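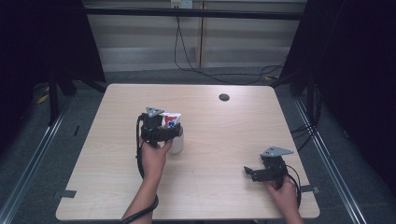 Search the magazine Go

The small table and what ends up on it

Most homes have one. It is a square table, light in color, bought for a corner that needed something, and within a month it has become the place where cups live. A coffee goes down there in the morning and stays until dinner. Somebody drops a sugar packet or a tea sachet into the empty cup to keep it from sliding off, and then the cup is a container, and a container is hard to put away.

We spent March looking at small tables and the cups on them, for a simple reason. Readers write to us about kitchens and closets all the time, but the letters that sound the most tired are about surfaces. One reader in a two-room apartment wrote that she had cleared the same tabletop every evening for a year and had never once woken up to find it clear.

The cup as a catchall

A plain white cup is the most common desk organizer in the country, and hardly any of them were bought for the job. The usual path goes like this. A set of mugs loses a member or two. The survivors get moved out of the kitchen. One holds pens, one holds loose change, and one sits on the side table with a small packet of something standing up in it.

As storage, it works fairly well. A cup keeps packets upright, so the printing shows and you know what you have. It takes up little room. You can lift the whole thing with one hand when you want to wipe underneath. The trouble starts when the cup is also supposed to be a cup. If you have to empty it before you can drink from it, you will get another one from the kitchen, and by evening there are two.

The fix is to decide. Either the cup holds packets and stays where it is, or it holds drinks and goes back to the sink. In my own house the packet cup is white and the drinking cups are all blue. It took the family a week to get used to it.

Choosing the table

Pale wood has been popular for small tables for several years, and it earns its place in a dark room. It also shows rings. A cup with a damp foot leaves a mark faster than you would expect, and on a light top with a faint grain there is no pattern busy enough to hide it. Coasters help if people use them. A tray helps more, since nobody has to aim.

The two tables we tried at home were the Trokamell, a square one with a plain top, and the Pulluvo, which is a little longer and sits lower. The Trokamell is the better table for cups. It is close to elbow height when you sit beside it, and you can reach every part of the top without standing. The Pulluvo looks nicer next to a sofa but collects magazines, and a cup set on a magazine tips over sooner or later.

Check for a cable hole before you buy. Many small tables are sold as desks too, and they have a round opening in the top, often lined in black plastic. If you plan to keep a lamp or a charger there, you will be glad of it. If you don't, remember that coins, pills and torn packet corners all find their way into it. A plug cover from the hardware store closes it up.

Clearing it in one trip

The method that has lasted longest for us came from the office of Uddin & Amina, a small firm of home organizers. They call it one trip. At a set time, ours is 9:30 in the evening, you walk up to the table with both hands free. Anything that belongs in the kitchen goes into the cup, the cup goes to the kitchen, and you don't go back for more.

The rule sounds too small to matter. It limits what can build up, though, because anyone who has done it a few nights stops leaving out more than one trip's worth. I kept a loose record and went from ten things on the table at the end of the day to two, and one of those was the lamp.

Packets should be sorted at the sink. Full ones go back in the box and empty ones go in the trash. Half-used packets are the ones that keep coming back to the table. Fold the top over twice and clip it, or throw it out. A spoonful of sugar is not worth a permanent spot next to your chair.

Wipe the top last, with a cloth that is barely damp, going along the grain. Dry it right away. Then put the packet cup back if you are keeping one, on the side farther from your elbow.

We use cookies to remember your settings. Accept Manage

Contact the editors | Copyright, all rights reserved | Back to top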